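The Summer I Quit Buying Trash Bags

My grandmother lined her kitchen pail with newspaper. I thought about her in the checkout line last August, holding a box of 30 black bags I'd bought so many times I could've found it blindfolded, and I put it back on the shelf. My husband thought I'd lost my mind (he may still think so).

I'm not a zero-waste person, okay? I have never fit a year of garbage into a jar. But I was throwing out two big bags a week, and when I poked through one of them on the back porch, most of it was food. Lettuce, mainly. So much lettuce!

So I called Annick Beaudoin, who is 71 and has been composting on Grewal Street longer than I've been able to drive. She came over with a lidded bucket and a stack of old newspapers and showed me how to fold a liner that doesn't fall apart by Wednesday. Mine fell apart by Wednesday. I called her again. 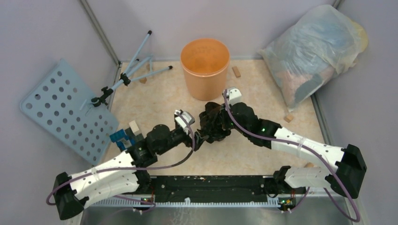 The folding gets easier, and so does the bucket, once you figure out that fish goes in the freezer until pickup day. Our county still wants the regular trash bagged, so I keep a few on hand, and I reuse bread bags and the big sack the dog food comes in for everything else. We're down to one bag every other week, and in winter it's even less.

My neighbor Delia Domínguez went at it from the other end and just started shopping four times a week, buying whatever she was cooking that night. I tried that for a while and spent a fortune on cheese. She swears by it, though, and her tomatoes, fed on all my coffee grounds, are already up past the porch rail.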